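Valtulham Students Bring Home Three Firsts From State Culinary and Hospitality Meet

2018-04-28

2 min read

Students from Valtulham Technical College took three first-place finishes at the state culinary and hospitality championships in Bruta, the college's best result since it began sending a team.

The wins came in commercial baking, restaurant service and the team menu-planning event. Valtulham also placed second in cold food preparation and fourth in hotel front desk operations. In all, 387 students from two-year colleges and high school career programs entered this year's contests, which were spread over two days at the Bruta fairgrounds and a nearby hotel.

Restaurant service contestants set a table for four, took orders, served three courses and handled a complaint from a guest played by a judge. Scores were given for posture, timing and knowledge of the menu as well as for the service itself. The Valtulham entry finished with 249 points out of a possible 275, the highest score in that event. 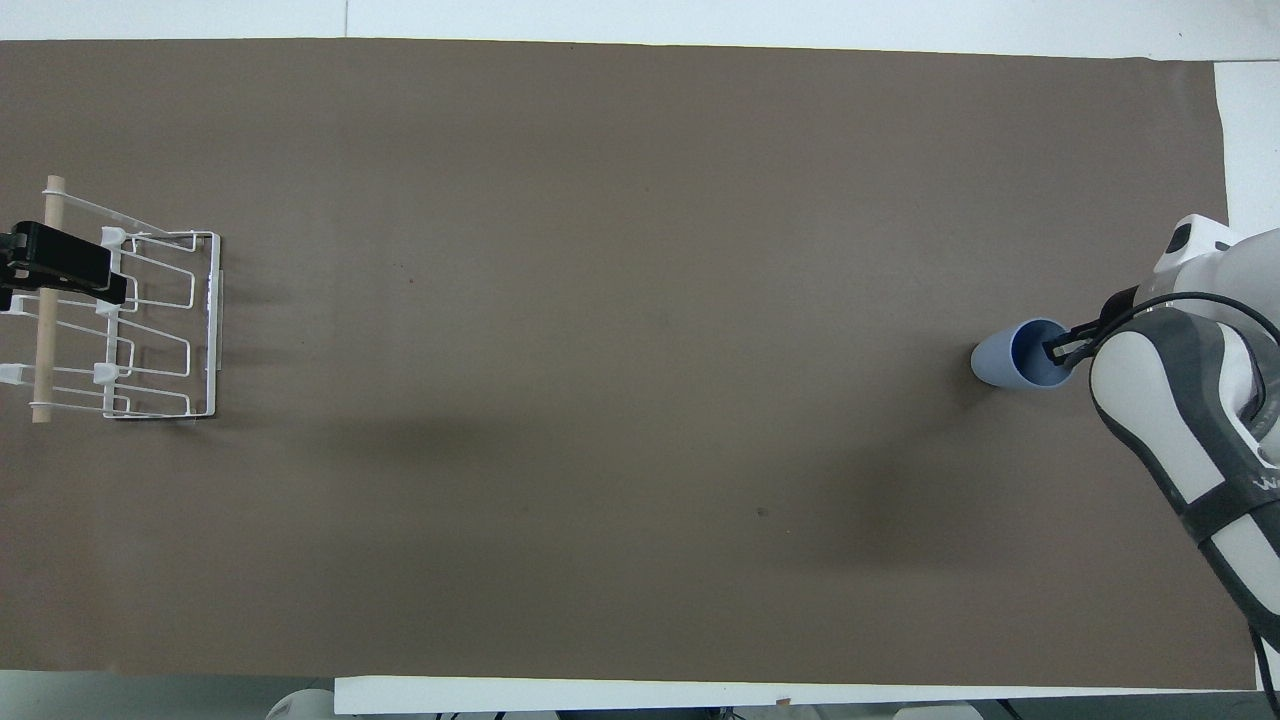 In commercial baking, entrants had six hours to turn out yeast rolls, a pie, two kinds of cookies and a decorated cake from recipes they saw for the first time that morning. Ingredients had to be weighed in front of a judge, and points came off for waste. A written test on food safety was taken the evening before and counted toward the final score.

The menu-planning event is done in teams of four. Each team was given a budget and a made-up banquet for 100 guests, then had to write a menu, cost it out and present it to a panel. Valtulham's team built its menu around spring vegetables and roast chicken and came in under budget — one of only two teams to do so. The judges also asked each team to rework one course on the spot for a guest with a nut allergy.

First-place finishers move on to the national championships in May. The college will cover entry fees and lodging. Students are raising money for travel, which is expected to cost nearly $3,900 for the group. A bake sale is planned in the Londoño Building lobby, and the student-run dining room will add a second lunch seating through the end of the term, with the extra income going to the travel fund.

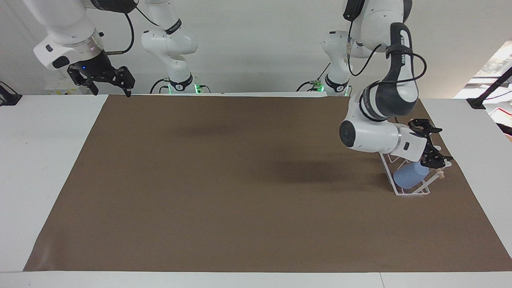
Two robot arms at a table covered with brown paper.

The culinary program is in its ninth year at the college. Enrollment has grown enough that a second evening section of basic food preparation will open this fall. Applications for that section are being taken now at the Ilta Street campus office, and students who have already passed the food handler course may skip the placement interview.

Comments (3)

bakerymom: Congratulations to all of them! Six hours for all that baking is no joke. What time does the bake sale start?

rt_valt: Had lunch at the student dining room last month. Good soup, fair price. Glad they are adding seats.

Former student: We only had one team when I went and no budget for lodging. Good to see the college paying for it now — they earned it.

Recent items
Summer registration opens for returning students
Welding lab to close for ventilation work
Nursing program adds clinical site in Bruta
Library extends hours for finals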